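Search this site Go

Speaker notes: the Draneta grip fault
May 14, 2024

Slide 1. Say who I am and that I look after the grippers at Flollcombe. Keep it short. This talk is about one fault and how long it took us to find it.

Slide 2. The fault. In February the left finger started closing late. The log said both fingers had met the object. They hadn't. Small toys got pushed sideways and dropped, and the software marked every one as a good pick. We went through 700 logged picks before anyone looked at the finger itself.
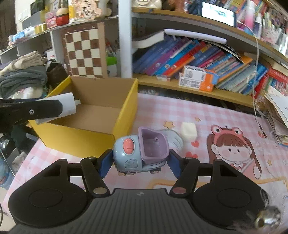 Leandro Aguirre

Slide 3. Leave the toy truck up while I talk. Point out the two blue pads, one at the cab end and one at the rear under the purple bed. With a grip like this both pads have to carry load. If one lags, the toy turns.

Slide 4. Cause. A loose screw in the linkage. We had swapped the motor 2 times by then. Own up to that.

Slide 5. Safety. A late finger can also close on a hand. One pinched thumb at Arain, no injury, reported the same day. Stop button first, then reach in.

Slide 6. What changed. Screw check every 3 days. Grip log now records each finger separately. Questions.

We use cookies to improve your visit. Accept Manage settings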